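Week 3: Reading wood before you cut it

Okay, welcome back! Last week I threw a lot of words at you (heartwood, sapwood, rays), and a few of you looked a bit seasick, so I'm slowing down.

Start with the log. A tree puts on a layer every year, and how you slice through those layers decides what shows up on the face of the board. Saw straight across the log, one slab after another, and you get flat-sawn boards. Those have the big arches and ovals that people call cathedral grain. Cut the log into quarters first and you get lines that run much straighter, and a board that moves less when the air gets damp. It costs more too — you lose a lot of log to the waste pile.

Duván Sánchez asked me after class why his shelf cupped. My guess is flat-sawn pine, finished on one side only. The bare side takes on moisture faster, and the board bends. Finish both faces, Duván!

A word on color. Please don't pick boards by color alone under shop lights. I did that for a kitchen table once and had one pinkish plank in the middle for 9 years. Carry the boards over to a window, tilt them, then decide.

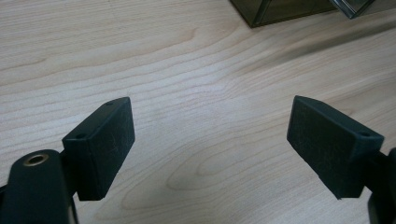 Planing comes next, and the rule I use is to look at the edge of the board, see which way the lines climb, and push the plane uphill with them. If it starts tearing, turn the board around. Wavy stuff will fight you both ways, so take thin shavings and sharpen more than you want to.

For next time: read the Hulis chapter on drying, and bring 3 scraps with the end grain showing. Mared Jenkins has the spare block planes if you need to borrow one.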